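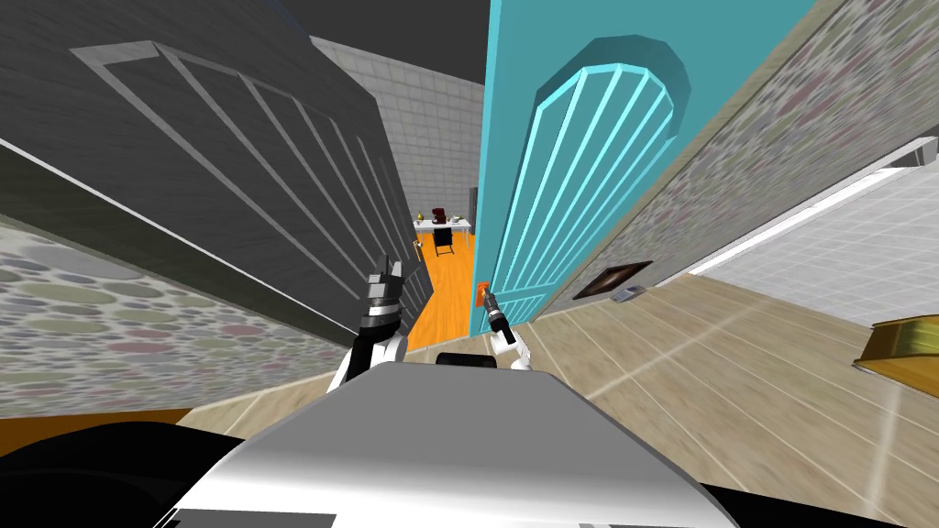

Last edited: December 14, 2019

Print this thread | E-mail this thread
Reading time: 3 min

Two-finger grippers on door handles – which one do you keep?

palletjack54
I'm comparing two end effectors in simulation before we order anything. The base and both arms stay the same, and I drive it at a narrow doorway between two doors. The gray door is swung open. The teal one has an orange handle, low on the edge, and the right arm goes for that. Grippers are the Palomino two-finger and the Skemano narrow-tip. Controller is Cura in both cases. I ran 2000 approaches per gripper with randomized start poses. Palomino missed the handle more often but held better once it closed. Skemano is the other way around. Has anyone run either of these on real doors?

torque_limit
We had the Skemano on a real arm in October. The tips are fine for getting behind a lever. They flex when you pull sideways, and a rigid body sim won't show you that. I would not trust your hold numbers for it.

palletjack54
Fair. The fingers are rigid in my model. What did you see for flex?

torque_limit
Didn't measure it. Enough that the lever slipped out when the door had a closer on it.

nine_axis
I'd look at the camera before the gripper. With a view from above and tilted that steeply, the base takes up the bottom middle and the right gripper shows a lot smaller than the left. If your handle estimate comes from that camera alone, the misses could be perception. Did you try feeding Cura the true handle pose?

palletjack54
Not yet. The estimate is from that camera only. I can rerun with ground truth tonight.

vadesham_lab
Disagree with nine_axis on the order. We run the same kind of test at Vadesham and the camera was never the main problem. Finger opening was. Wider opening, fewer misses, same camera. Check what max opening you have set for the Palomino. The default in the Cura config is lower than what the hardware can do.

nine_axis
That could be true for your handles. It doesn't tell him what his error is. Ground truth run is cheap, do it first.

palletjack54
Reran both with the true handle pose. Palomino misses dropped by 54 percent. Skemano barely changed. Then I raised the Palomino opening in the config with the camera estimate back on, and that helped too, but less. So some of each.

vadesham_lab
Less than I expected. What's the handle diameter?

palletjack54
3 cm in the model.

torque_limit
Thick for a handle. Try a thinner one before you pick. And put a closer on the teal door – a spring on the hinge joint is good enough for a first pass.

palletjack54
Will do both. Leaning Palomino plus a wrist camera for now. I'll post the spring runs in this thread.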